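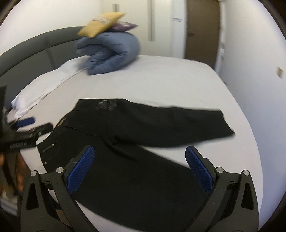
Melur Liew
Staff writer, Work and Training

Gearóid Gallagher asked me to meet him before his shift, at twenty past six in the morning, and I understood why when I came to the laundry at Gradmont. By seven the machines are running and it is difficult to hear even your own question. We sat in the small room where the staff keep their coats, and he put two cups of tea on the bench between us.

Gearóid is 47. Since February he has been a trainee supervisor at Keogh, the company that runs the laundry and also a small training workshop on the other side of the yard. It is his first permanent contract. Before it he had many short jobs, and between the short jobs there were long periods with nothing.

"I could always get the interview," he told me. "On paper I look fine. Then I start to talk, and I see the face change."

Gearóid has had a stammer from the age of five. Some days it is light and a stranger might not hear it for a minute or two. Other days, he says, his own name is the hardest word in the English language. At school in Trimton he learned to answer "I don't know" to questions when he knew the answer very well, since these words came out easily. His teachers wrote in his reports that he did not prepare his lessons.

"My mother kept all the reports," he said. "I asked her to throw them out. She says no, one day you will want them. I am still waiting for that day."

He left school at sixteen and worked for an uncle who repaired roofs. After that came a bakery, a car wash, two warehouses and a season of picking apples. He chose places where he did not need to use the telephone. When one of the warehouses offered to make him a team leader, he refused it and gave a false reason, that he was planning to move away. Then he felt he could not stay after saying such a thing, so he left.

I asked if he regretted it. He drank his tea for a while before he answered.

"The money, yes. I had a daughter starting school. But I would have been standing in front of twelve people every morning, reading the list of names. I used to dream about that list."

The change came through his daughter, who is now grown up. She found a page about Sikness, a support program for adults who have been out of steady work because of a health condition or a disability. Gearóid did not believe that it was meant for him. He thought a stammer was too small a thing, and he did not like the name of the program, which he still finds strange. His daughter filled in the form at her kitchen table and he signed it, mostly to please her.

The program lasted 117 days. In the first weeks he met a job coach twice a week and a speech therapist once. The therapist did not promise to take the stammer away. They worked on small things instead: how to begin a phone call, how to tell a new person about the stammer in the first minute, how to stay in a word and not run from it. He practiced by calling shops and asking when they closed.

"The first one, she hung up on me. She thought the line was broken. I called her back – I don't know where I found the courage – and I said, I have a stammer, please wait. And she waited. They close at half past five."

His work placement was at Keogh, three mornings a week. He began with sorting and folding, and later he learned the presses. When the placement finished, the company asked him to stay, and some weeks afterwards the position of trainee supervisor became free. He wrote his application the same evening, and then he kept it in a drawer until the last possible day.

There is a list of names in this job too. He reads it every morning at seven. Sometimes he gets stuck on a name and the people wait. One of the women, whose name begins with the sound he finds most difficult, offered to be moved to the end of the list. He thanked her and left her where she was.

Not everything is easy. The pay of a trainee is 994 a month after tax, and he still has debts from the years before. Meetings with managers from outside make him tired for the rest of the day. Last month a driver imitated his speech at the loading door, and Gearóid went home angry and did not sleep. The company spoke to the driver. He would have preferred to speak to him himself, but the right words arrived two hours later, as he says they do for everybody.

He hopes to finish his training next spring. He has also agreed to talk to the new group at Sikness, in front of an audience, for ten minutes.

"I asked for ten," he said. "They offered me five. But with me, you know, five is only hello."

It was almost seven then. He washed the cups, took the list from his jacket and went in to start the day.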